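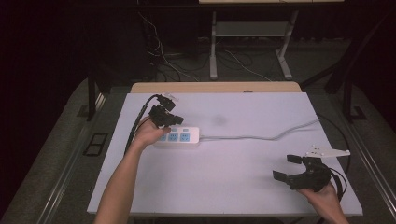 La regleta blanca de los enchufes azules, con el cable ya estirado sobre el tablero.

Llevo desde abril con la guerra de los cables y por fin puedo contar algo que no sea una queja. Los que leéis esto desde hace tiempo ya sabéis cómo tenía yo el rincón de la mesa: cargadores de teléfonos que ya no existen, un alargador amarillento heredado del piso anterior y, debajo de todo, una maraña a la que no le daba la luz desde la mudanza. Pasaba la aspiradora por delante, muy digna, y miraba para otro lado.

El empujón me lo dio Doina, que vino a cenar, se agachó a recoger una servilleta y tardó un rato sospechoso en volver a subir. "¿Tú has visto lo que tienes ahí abajo?" Pues sí, Doina, lo había visto. Dos días después lo saqué todo al pasillo.

Salieron 36 cables (los conté, esta vez sí, porque quería saber la cifra de mi vergüenza). De esos me he quedado con 16, y ya me parecen muchos. Había tres iguales para una impresora que regalé, uno larguísimo que no encaja en ningún aparato de esta casa y una bolsita cerrada con un adaptador de viaje que juraría no haber comprado nunca. Lo que no sirve está en una caja junto a la puerta, camino del punto limpio. Lleva ahí una semana, pero está en la puerta, que algo es algo.

Y entonces llegó el tema regleta. Yo quería una blanca, lisa, de las que no se ven, y acabé con esta de los enchufes en azul clarito, que me hace una gracia tremenda. La cogí en Undeto, en el pasillo del fondo, al lado de las bombillas. ¡Es que es mona! Una regleta mona, a mi edad, qué ilusión más tonta. Sobre el tablero blanco queda fenomenal, aunque ahí solo estaba de paso, porque su sitio es debajo de la mesa, pegada a la pared, donde no la va a admirar ni el gato.

Una cosa que he aprendido a base de equivocarme: primero se estira el cable, entero, sobre una superficie despejada, y se mira por dónde quiere ir. Los cables nuevos salen de la caja con sus curvas puestas y si los obligas a ir rectos desde el primer minuto se te rebelan. Yo los dejo un rato sueltos, haciendo su ondita, y luego los voy guiando. Boris me dijo que los enrollara al revés para quitarles el vicio y lo probé con el del flexo. Media hora enrollando y desenrollando — y el flexo sigue igual de retorcido. Boris, te quiero, pero no.

Para sujetarlos he usado tiras de velcro de las que vienen en rollo. Las bridas de plástico las tengo prohibidas desde que corté un cable bueno intentando quitar una. El rollo es de la marca Cellow, negro, y da para aburrirse. He puesto una tira en cada pata y otra a mitad de camino. El transformador gordo, el que siempre acaba colgando, va ahora en una bandejita atornillada por debajo del tablero. Me costó encontrar los agujeros a la primera, y a la segunda también.

Otra decisión polémica: he etiquetado. Con cinta de papel y rotulador, nada de maquinitas. "Flexo", "router", "altavoz" y uno que pone "NO TOCAR", que es el de Marjan, que trabaja en casa algunas tardes y se pone hecha una fiera si le desenchufas el portátil en mitad de una llamada. Con razón, que lo he hecho dos veces.

Me falta el cajón de las pilas, pero eso es otro capítulo y hoy no me da la vida. También tengo pendiente la mancha del tablero, que no se va con nada de lo que tengo bajo el fregadero. He probado con bicarbonato, con alcohol y con mala leche. Si alguien tiene un truco que no raye, los comentarios están abiertos.

Ah, y Dimas, que sé que me lees: tu alargador ha aparecido. Estaba en el fondo de la maraña, con tu nombre escrito y todo. Pásate a por él cuando quieras, por la tarde mejor.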